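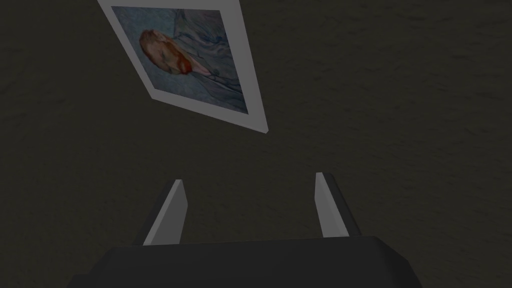

Tratetti Flat-Weave Runner and Area Rug

Posted 03/05/2018 by Judness Floors

Search products, sizes, item numbers... Go

The Tratetti is a low-profile rug for halls, kitchens, home offices and other rooms that get walked through all day. It is woven flat, with no raised pile, so chair legs slide over it and doors with a normal gap at the bottom will clear it. The yarn is a wool and polypropylene blend. The wool gives it some weight and keeps it from feeling like plastic underfoot, and the polypropylene holds up to shoes and cleans easily.

We have carried the Tratetti since we opened the Lidau store. It was first made as a runner only. The area sizes were added later, after enough people had asked us to sew two runners together.

Sizes and weight

The runner is sold in two widths and can be cut to any length up to 11 yards. Cut ends are bound at our workshop in matching tape. Area rugs come in small, medium and large, and the large size ships rolled on a cardboard core. Please have two people on hand for delivery of the large – it does not bend well and should not be folded.

The weave has 380 warp threads per yard of width. That is on the dense side for a rug in this price range, and it is the main reason the edges lie flat after a day or two on the floor.

Colors

Stock colors are charcoal, oatmeal, slate and rust. Charcoal and slate are blended from several yarn shades and hide crumbs and lint better than the other two. Oatmeal shows dirt sooner and we don't suggest it for entryways. Dye lots change from one production run to the next, so if you need two pieces for the same room, order them together. Each lot is limited to 1,000 yards.

Backing and pads

There is no backing. On carpet the rug can be laid as is. On hardwood, tile or vinyl, use a pad. We stock the Bratu felt pad, which adds a little cushion, and the Bratu grip mesh, which is thinner and costs less. Either can be trimmed with household scissors. Cut the pad one inch shorter than the rug on all sides.

Care

Vacuum with the brush roller turned off. For spills, blot with a dry cloth, then with cold water and a drop of dish soap. Do not machine wash. Turn the rug end for end every few months so it wears evenly. If a loop catches, trim it level with the surface and do not pull it. 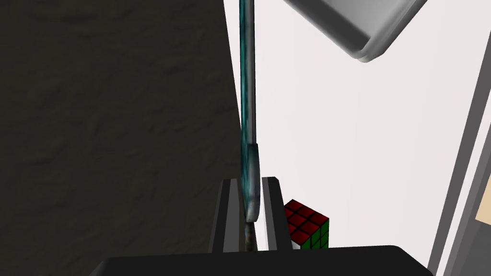

Judness customer review, four stars: We have had the charcoal runner in our back hall for two winters and it still looks fine. I took one star off for the smell, which lasted close to a week. The grip mesh works but I had to buy a second piece, so measure before you order.

The smell mentioned in some reviews comes from the binding glue and goes away faster if the rug is unrolled in a room with a window open.

Ordering and returns

Stock sizes ship within three business days. Cut lengths take longer, usually two weeks. Uncut rugs can be returned within 30 days if they are clean and rolled. Cut lengths cannot be returned unless there is a fault in the weave or binding. Samples are free, limit four per household, and do not need to be sent back.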